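Dec 23, 2024. Up late, should be asleep.

Last proper day before the break and I spent it on bins. Blue bins, little fiddly parts. Buttons and switches in one, brown cylinders in the other, that's the rule, Rodrigo wrote it on his hand. Someone had let it slide since October and Dovness want their order sorted before New Year's. 300 bits on the list. Typed it up twice becuase I closed the wrong window. Classic.

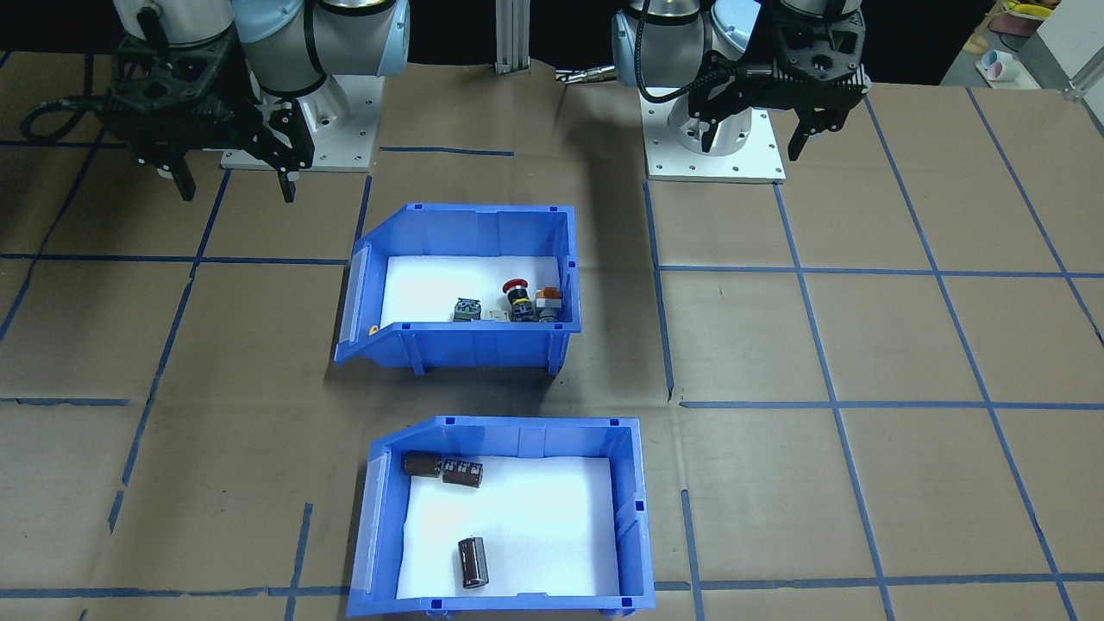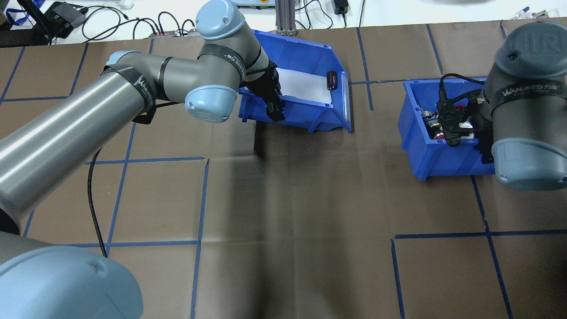
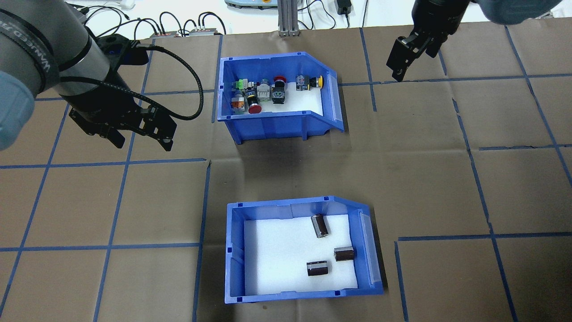
Tetteh brought butter tarts, had two, no lunch otherwise. Ezequiel asking again about the old Bezerra switches, the 1967 ones, wants to keep them for his dad. Told him ask in January.

Still to do: wrap Mum's thing, snow tires (!!), ring Julián G. about the drive up to Waditdale. He says leave by 11, I say earlier, the road's awful past the bridge. Need milk. Feet killing me. Forgot my good scarf at work, will have to go back for it tommorow.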